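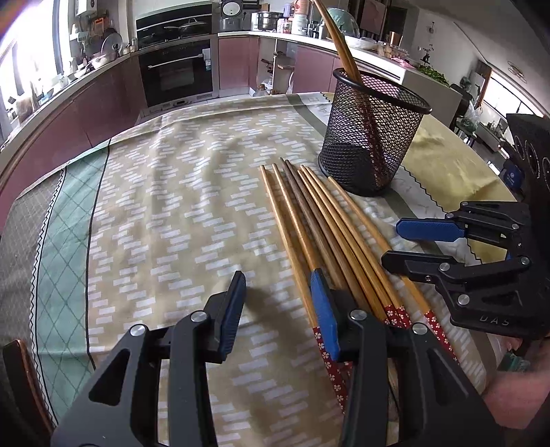

J. Liao
Kitchen and Table Editor, Hetley Home Pages

Looking after wooden chopsticks

Updated October 24, 2018

Wooden chopsticks last for years if they are washed soon after the meal and dried properly. Most of the ones people throw out have been left in a bowl of water overnight or put away damp. The notes below cover everyday wooden pairs, plain or with a patterned handle. Lacquered chopsticks need a gentler hand and have their own page.

Washing

Wash by hand in warm water with a little washing-up liquid. Hold a few at a time by the handle ends and wipe towards the tips with a soft sponge. Do not roll a whole fistful between your palms under the tap. It is quick, but the sticks rub against each other and a printed pattern will wear away at the edges first.

Keep them out of the dishwasher unless the packet says otherwise. Thin tips can slip through the basket and catch the spray arm, and bare wood comes out rough.

For a smell that won't shift, make a paste of bicarbonate of soda and water, rub it along the bare wood, leave it for a few minutes and rinse. Go lightly over painted parts.

Drying

Wipe each one with a clean tea towel, then lay them out on a dry cloth with space between them. Turn them once. Leave them overnight if the kitchen is cold. A bundle pushed straight from the sink into a holder stays damp in the middle, where the sticks touch.

Sorting and pairing

Once they are dry, spread them on the table with the tips all facing the same way. Match the colour of the wood first, then the handle, then the length. Dark and light sticks often get mixed when two sets share a drawer, and it is easier to see this on a table than in your hand.

To check for length, stand a pair upright on a flat surface, handle ends down, and look across the tips. To check for warping, roll each one along the table. A bent stick will wobble. Put odd ones aside for stirring paint or holding up seedlings.

Choosing a holder

A wire-mesh pen cup does the job well. Air gets in at the sides, and a wide, heavy base is less likely to tip when the cup is full. The Stirkon range has a taller one meant for cutlery, but the ordinary desk sort is fine for most lengths.
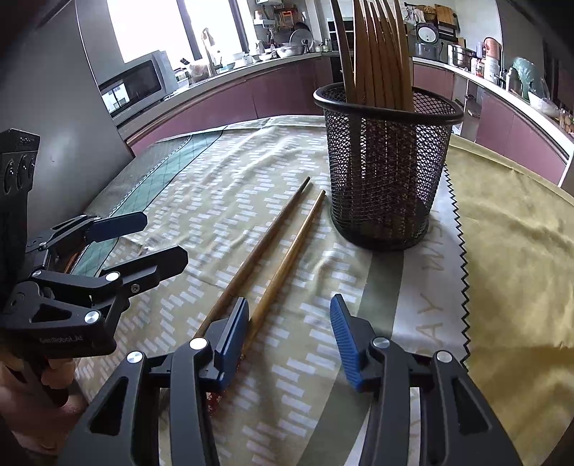 Light and dark wooden chopsticks beside a black mesh holder.

Stand chopsticks handle end down so the tips stay clear of the bottom, where crumbs collect. Take hold of them by the middle when lifting them out. Don't pack the cup tight. If you have to push the last pair in, start a second cup.

Empty the holder every couple of weeks, tap it over the sink, wash it and dry the base well, underneath as well as inside.

When to replace them

Throw out any that have split, turned fuzzy at the tip, or show black spots that do not wash off. Flaking paint near the eating end is also a reason to let them go.

See also: Tip 42, Getting creases out of a tablecloth; Tip 61, Drawer liners that stay put.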